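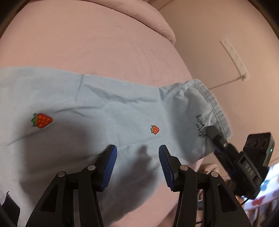
In Defense of the Silly Shirt

46 comments | 351 shares

My sister-in-law once told me, very kindly and over a very good lunch, that a grown woman should own no clothing with fruit on it. She had been reading about capsule wardrobes and had gotten hers down to 30 pieces, all of them navy or oatmeal, and she looked wonderful. I went home and opened my own drawer and there was the strawberry one, light blue, with the word "straw berry" written on it in two lines as though the writer had stopped halfway to take a bite. I have been arguing with her in my head ever since, and I thought I might as well do it out loud.

I should say first that I like folding laundry. I know this puts me in a small club. I do it in the bedroom in the late afternoon, one piece at a time, smoothing each thing flat with my hands before I do anything else with it, and I don't listen to anything while I'm at it. My grandmother ironed that way, and she could go a whole basket without a word and come out of it in a better mood than she went in.

What I've noticed, doing it this way, is that you really look at your clothes only when you fold them. When you're wearing a thing you see perhaps the cuffs. In the mirror you're looking at your hair. But spread out in front of you, wrinkles and all, a piece of clothing has your whole attention for half a minute, and I'd like to put in a word for the clothes that give you something back for it. The navy ones fold beautifully. I own several. I couldn't tell you which is which.

A strawberry is a cheerful thing to find under your hands at four in the afternoon in October. That is most of my argument, and I suppose I could stop there, but I've been told I never do.

My friend Ah-rin Maeng, who has three children and does more laundry in a weekend than I do in a month, takes a harder line than I do. She thinks we hand all the good prints over to the children and then spend thirty years wondering why getting dressed has become such a chore. Go into any children's department and there are lemons, whales, radishes with faces. Cross the aisle to the women's side and it's as if somebody turned the color down. I think she's a bit unfair (there are florals, there are always florals), but I did go and look after she said it, and I came home feeling she'd won.

Now, the case against, because there is one. Prints date. They get noticed, so you can't wear them two days running without someone remarking on it. And they're usually the first thing to go when you're told to keep only what is timeless. I have read that advice in several places and I've even followed it. Years ago I gave away a yellow cardigan with pears down the front, and I can still tell you what the buttons were like - small, green, a little too slippery for the holes. I have never once missed a beige sweater.

I also think the advice has the matter of wear the wrong way around. We're supposed to keep the plain things because we'll get more use out of them, but I take better care of the things I'm fond of. I turn them inside out for the wash. I check the hems, and when a bit of stitching starts to go I get the needle out that same evening, where a plain top would sit on the mending chair until spring. Fondness is a pretty good preservative.

So I'm keeping mine, and I fold it so that the big strawberry ends up on top. This takes a little fiddling. The fabric wants to crease where it likes, and on the first try I generally get half a berry and a bit of leaf. Then I shake it out and start over, and it goes in the drawer next to the navy ones, who could use the company.

My sister-in-law's birthday is coming up. I've found her a pair of socks, oatmeal-colored, very tasteful, with one small cherry at each ankle. She can wear them under boots.

46 comments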